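Ticket 999, Detlow workshop
Category: desktop, no power-on
Status: open, back with bench

User reports the tower starts, spins its fans for 7 seconds and dies. Urkeck closed this in August as "faulty memory, replaced". I don't buy it. The same fault came back the next morning, and a bad stick doesn't usually cut the power like that.

10:20 Tried another wall socket and another lead. No change.
10:35 Swapped the memory back to the old set. No change, so whatever we paid Ukent for the new set was probably wasted.
11:05 Zwahlen helpdesk suggests a BIOS update. On a machine that won't stay up for 12 seconds? Declined.
11:40 Side panel off, tower laid flat. Processor out, bracket left up. I want the socket checked for bent pins before anyone orders a new board.

Next: test the power supply on its own, then with the graphics card out. Please don't mark this as fixed until it has run for a full afternoon. "It booted once" is what the last note said too. 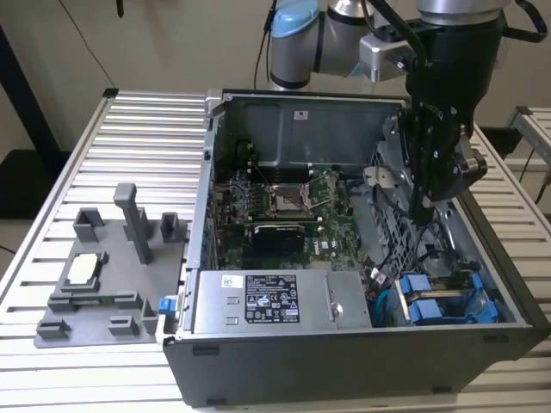
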